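Lab Bench Notes, May issue

Three weeks with the Prindero hand kit

Regular readers will remember me grumbling last fall that I wanted a way to record good manipulation data without tying up a robot arm for half the day. Several of you wrote back to say the same. So when Zemar offered to lend us the Prindero, their hand-held gripper kit, I said yes before I'd finished reading the email, and then had to go ask Nadège Vasseur if there was a free table. (There was, sort of. We moved a lot of cables.)

The short version is that I like it very much and I'm sorry it has to go back. The long version has a few complaints in it, mostly about the charger and one setting buried so deep in the menus that Tianyou Li found it by accident.

What comes in the case

You get the gripper itself, a camera that mounts on it and looks down past the fingers, two sets of finger pads, a dock, a tablet clip we didn't use, a bag of spare screws and a printed manual that runs to 79 pages. I read the whole manual on the train. It's good! Whoever wrote it has clearly done a lot of recording, and there's a long chapter on setting up tasks that would be worth having even if you own a different kit. The loan was for the full set, which Zemar sells for $2815. The Fontes uploader is a separate monthly service and I'll get to that.

The idea will be familiar to most of you. You hold the tool, you do the task with your own arm, and the camera sees what a wrist camera on the robot would see. The fingers on the hand tool match the fingers on Zemar's robot-side gripper, so the view and the contact points carry over. We have one of those robot-side grippers on the arm in the corner, bought last year, and that was a big part of why the loan made sense for us. If you're on another make of gripper, write to them first and ask for the adapter list, which was short when I looked.

The part I kept showing people is the linkage. The fingers are carried on dark plastic arms with brass-colored rings set into them, and the motion is smooth all the way through. No notch at the start, no sudden snap at the end. You can close on something very slowly and feel where it begins to push back. I've used hand tools where every grasp came out as a grab, and that shows up later in the training data as a robot that grabs too.

Setting up

Ashwin Kaimal did the first setup and I did the second, on purpose, so we could see how it went for a person who reads manuals and a person who doesn't. Ashwin had it recording before lunch. He skipped the calibration chapter, got a slightly tilted view, went back, did the chapter and was fine. I did it in order and took longer, mainly from stopping to underline things.

Calibration wants a plain tabletop with decent, even light. You place an object, close on it, open, back off, and repeat from different angles until the tablet is happy. The manual suggests picking things with a clear outline. Yaqin Li brought in a bunch of small household items for us, and we worked our way through those before we let ourselves near anything floppy.

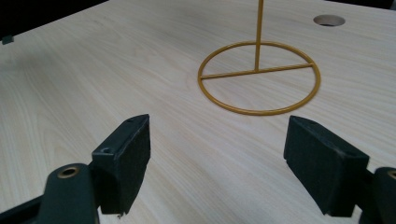

Thin metal rod turned out to be the best teacher of the lot. It's easy to see and surprisingly easy to miss, and if you come in a little crooked, one finger touches first and pushes the whole thing sideways. After a morning of that, all of us had started lining up earlier and slowing down for the last stretch. I'd tell any new user to spend their first session on something narrow and upright, and to save the mugs and boxes for later when they need cheering up.

A word on the buttons. There are two, one to start and stop a recording and one to mark a bad take. The bad-take button is placed exactly where my thumb wants to rest. I marked a lot of perfectly nice takes as bad in the first few days. You can undo it on the tablet, and you can switch the button to a long press, but that setting lives under Display for reasons I can't guess. Tianyou has since written the path to it on a piece of tape stuck to the inside of the case lid, and I hope Zemar leaves it there for the next borrower.

The pads

Swapping pads is a small-screwdriver job. A pair takes me a few minutes, and it took me a good deal longer the first time, when I dropped a screw on the carpet. (Do it over a tray.) The soft dark pads are forgiving and quiet, and they'll hold on to painted or shiny things with very little squeeze. They do wear. The corners get rounded and the surface goes fuzzy, and Zemar sells them as a consumable, so put that in your budget if you plan to record every day.

The metal pads have a thin strip of grip material on the inner faces and they feel like a different tool. They're more exact and less kind. You notice straight away when you're off center, and I found my wrist working harder to make up for it. For paper, labels and cloth, though, I wouldn't go back. A soft pad is a bit like wearing a mitten for that kind of work.

Do recalibrate after a swap. The tablet will let you skip it and it really shouldn't. We lost an afternoon's takes that way, and I'd rather you didn't.

Cloth week

Cloth is where I expected to be disappointed. We've tried to get the arm to handle fabric before, with teleoperation, and it was slow and tiring, and the recordings were full of little pauses where the operator was waiting to see what the cloth would do. With the hand tool you don't wait. You just do what you'd do at home with a pile of laundry, and you do it at a normal speed.

Ásdís Bergmann took charge of this part. She used to do alterations and she has opinions about how fabric ought to be picked up, all of which proved useful. Her first rule was to look for a seam or a fold and take the cloth near it, where there's a bit of extra body for the fingers to close on. Her second was to stop lifting straight up. She drags a little first, then lifts, and the material follows in a much tidier way. Once we'd all copied her, the takes looked far more alike from one person to the next, which is what you want if you're going to train on them.

We used a mix of weights. Light plaid things fold up into nothing between the pads and are hard to let go of cleanly. Heavy twill has the opposite problem: it piles up over the fingers and the camera can't see much past it. I liked the heavy stuff best, all the same. You can feel the tuck go into the gap, and the grip strips hang on to it nicely.

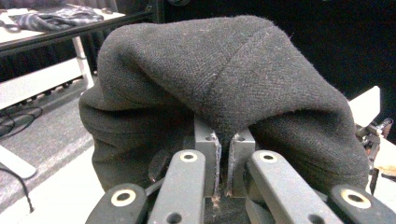

Heavy cloth in the metal pads, as the Prindero's camera sees it.

One thing to know before you start: lint gets everywhere. Fibers collect at the bottom of the gap between the pads, and on the grip strips too if you let them. Ásdís went over ours with a soft toothbrush between sets and I've put one in the case as a gift to whoever has it next. The manual has a page on cleaning, but it's all about dust on the lens.

We kept 171 takes from cloth week. I'd set us a target of 100, so I was delighted, and we'd have had more if the battery had been up to it. It charges only in the dock, and the dock wants the gripper placed just so, with a light that's hard to see in daylight. Twice we came back from lunch to find it hadn't charged at all. A second battery would fix nearly everything I've complained about, and Zemar told me they're looking at one for the fall.

Fontes, the upload service

Recordings go from the tablet to Fontes, which trims them, checks them for gaps and hands you back a tidy set. You can do without it. The raw files are open and well labeled, and Yaqin had a script reading them within a day. But I did enjoy the checking. It flagged takes where the camera had been covered too long, where the fingers never fully opened, and where the start and end looked too similar to be a finished task. Most of the flags were fair. With heavy cloth it got nervous and flagged far too much, and we ended up turning the covered-camera check off for that set.

It also makes a little contact sheet for each session, one small still per take. I thought that was fluff until I used it to spot that everything I'd recorded one morning had been approached from the left. I'd had no idea. I spent the next session making myself come in from the right and felt like a beginner again, in a good way.

Would we buy it?

Nadège is working out the money now. If you already run the matching gripper, and you have people around who'd happily pick things up for an hour at a time, I think it's a lovely piece of kit and you'd be recording useful material in your first week. If you mostly do big or heavy objects, it's the wrong size and your forearm will tell you so. Ashwin has large hands and found the handle cramped after a long set. Mine are small and I could have kept going all day.

I haven't said much about results on the arm, and I'd like to leave that for next time. Tianyou is training on the cloth takes as I type, and he's asked me to keep quiet until he's run it more than once.

The kit goes on from us to our friends at Lolline, who want it for packing work and have promised to send me their notes for the summer issue. If you've used one yourself, please write in, especially if you've found a better way to charge it. And if you find a tiny black screw in a carpet, it's ours.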